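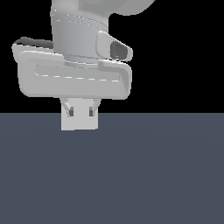 # Workshop tips: gripper software on the bench

Collected by Éabha Rafferty from the notes on the Hullico shared drive. Last tidied February 21, 2026. Add to the end of a section if you have something; don't renumber.

## Start with an empty world

Load the arm, the gripper and a plain floor. Leave out the bench, the bins and the camera stand until the arm moves correctly by itself. A planner that fails in a bare scene has a fault in the arm model or the joint limits, and adding furniture only hides it.

Check these before loading anything else:

- The tool frame points out of the fingers, with its origin between the tips. Several vendor files put it at the wrist flange.
- The floor is a collision object as well as a drawn one. In Jirnix these are separate entries, and a floor can be on screen while the planner knows nothing of it.
- Units. A mesh exported in millimetres and loaded as metres may sit so far out that the view looks blank.

## Look from the side, low down

Set the viewer camera level with the gripper and facing it square on. Height errors show up at once from there. From the usual raised corner view, a finger that stops short of the floor and a finger that goes through it look much the same.

Save the view under a name. Malachy Moynihan keeps `side`, `top` and `wrist` in every project and nothing else.

## Background colour

Use plain black or plain mid-grey. The default sky gradient in Zerham makes pale arm shells hard to pick out, and it ruins any image comparison between runs. Turn shadows off for comparison renders and on for anything shown to a customer.

## Wrist attachments

Anything that sticks out from the wrist needs its own collision shape. The stock models often carry a sensor housing in the visual mesh and omit it from the collision mesh. The arm then plans quite happily past a bin wall and clips it with the housing.

1. Switch the viewer to show collision shapes only.
2. Turn the last joint through its whole range.
3. Compare the outline with the visual mesh at each end of travel.
4. Add a capsule or a box for whatever is missing. Don't use the full mesh, it slows every check.

On the Vuorinen cell the change from full mesh to capsules took a plan from 581 ms to 259 ms, same start, same goal, same seed.

## Fingers

Closed is not zero on every gripper. Read the driver's own value with the fingers shut and nothing between them, and write it into the config with a comment. Peadar Fitzgerald lost an afternoon in September to a gripper whose driver counted stroke from the closed end while the model counted from the open end.

Linkage fingers are usually modelled with one driven joint and the rest copied from it. If one side lags in the viewer, look at the copy ratio first and the sign second.

Let the planner ignore contact between the two finger pads. Don't let it ignore contact between a finger and the wrist.

## Approach moves

Plan to a point above the target, then come down in a straight line. Keep the two moves as separate calls so that the log shows which one failed.

```yaml
approach:
 height_mm: 30
 line_only: true
 max_retries: 2
 on_fail: stop
```

Don't raise the retry limit to get a demo through. A straight move that fails is most often close to a joint limit, and another attempt from the same start gives the same answer. Move the start pose.

## Seeds and logs

Fix the random seed while debugging. Free it again before any timing test, or the result describes one lucky path.

Write the seed, the model version and the config hash on the first line of the log. Catríona Keane has a script for this under `tools/stamp`. It needs to run before the planner starts; run afterwards it stamps the next job.

## Moving over to the real arm

- Load the same arm file that was used in simulation. Check the hash, not the file name.
- Set speed to the lowest step and keep it there for the first full cycle.
- Compare joint readings with the model at rest. A steady offset on one joint is a calibration fault and belongs to the arm. Don't correct it in the planner.
- Keep a hand on the stop for the whole of the first run, including the return to home.

## Small things

Name poses after places, `above_bin_left`, and leave people's initials out of them.

If the viewer goes dark after a driver update, delete the shader cache before reinstalling anything.

Fionnuala Mac Carthaigh asks that old scene files go in `archive` with the date in the folder name. Scenes left in the top folder get picked up by the nightly test.

Still to write up: camera-to-wrist calibration, payload settings for the long fingers.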